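Should I seal a white matte countertop, or is it fine to leave it alone?
Asked in Kitchens and Baths, April

We bought a house last year with a white matte countertop in the kitchen. The previous owners left a folder containing the manual for a doorbell they took with them and nothing whatsoever on the counter. A man at the Killell showroom told me over the phone that "most" matte tops need sealing once a year and quoted me $405 for the service, without asking what mine was made of. I admired his confidence.

I have no idea if it's stone, solid surface or something else. It's 24 inches deep, if that helps. Tea leaves a mark that comes up with dish soap and some effort. Should I pay the man, do it myself, or leave it alone?
- skustamari_sue

3 replies

gravelpit511
Find out what it is before you put anything on it. Sealer is meant for porous stuff like marble, granite and concrete. On quartz or solid surface it has nowhere to go, so it dries on top in a haze and you spend a weekend getting it off again. Ask me which weekend.

Pick a spot in the back corner, put down a teaspoon of plain water and leave it for 15 minutes. If the spot has darkened when you wipe it, the top is drinking and a sealer will help. If it hasn't, either it was never porous or somebody sealed it already, and both mean you can keep your money for now. White hides a faint dark spot pretty well, so look from low down with a light on.

Then get under the sink with a flashlight and look at the raw edge of the cutout. Solid surface is the same color all the way through. Laminate will show you its chipboard, poor thing. Stone looks like stone. With any luck there's a sticker, too. Mine said Wultier and a batch number, and one email got me a care sheet. 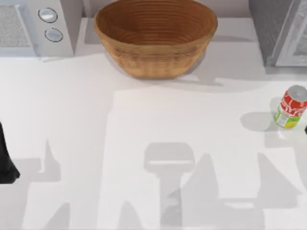

White matte counter with a soda can on it. Wipe up soda spills promptly.

Soda and lemon juice are mild acids and they'll etch marble, sealed or not. Sealer slows down stains. It does very little about acid, a detail that tends to get lost somewhere in the sales call. For daily cleaning use dish soap, warm water and a soft cloth, then dry it. Skip the scouring powder, as it'll leave you with one shiny patch in a matte counter, and there's no sneaking that past company.

old_grout
Just seal it. I've sealed every counter I ever owned and never had a problem. One of them was stainless steel.

pantrymoth
Agree with the first reply on the water test, but do it in two or three places. Ours passed by the window and failed next to the stove, where years of scrubbing had worn the old sealer off.

If it does need doing, a bottle costs a small fraction of $405 and the job is dull but easy. Wipe on, wait as long as the label says, buff off every bit, stay off it overnight. I used the Rodrigues one for natural stone. It smells like a new shower curtain for a day. Don't leave puddles of it to "soak in better" as my husband did. We now have a cutting board that lives permanently in one spot.

Marks that come off with soap are sitting on the surface, so I wouldn't lose sleep over the tea.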